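Tuesday, December, bench log, sim side

Spent the morning on the purchase plan and I'm in a very good mood about it. The two-arm setup in the simulator has already answered several things I thought we'd have to buy our way into!

Wonero quoted two reach lengths. I had been leaning toward the long one, but with the plate at its present spot on the table, the short arms look fine to me. Keeping those in the budget for now and putting the difference toward spare fingers (we always run out of fingers).
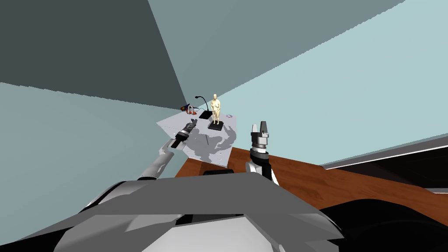 Both arms at the plate, with the figurine, lamp, red object and disc.

Budget as it stands: 2,000 for the first round of grippers and mounts, 400 of that held back for cables and brackets. Pace wants 136 per finger set. Irnix is cheaper but ships in 9 weeks, so they only make sense for the second round. I'd still like one set from them to try, the drawings look lovely.

Next up is the wrist camera. Bestow sells a bracket that should bolt straight on, and I want to settle the view in sim before ordering it. Parallel fingers, open, are what I'm planning around. Wider pads would be great for flat things like the disc but they'd eat into the view, so I'm pricing both widths.

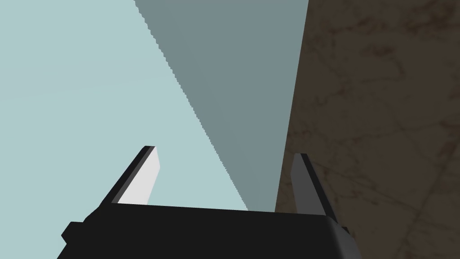 Gerardo Monti: please don't order the bracket until Wonero confirms the bolt pattern on the wrist. And put a second power supply in round one, I'd give up a finger set for it.

Fair, and done. Power supply goes in, one finger set moves to round two. Still to do: email Wonero about the bolts, ask Pace if the price drops for nearly a full box.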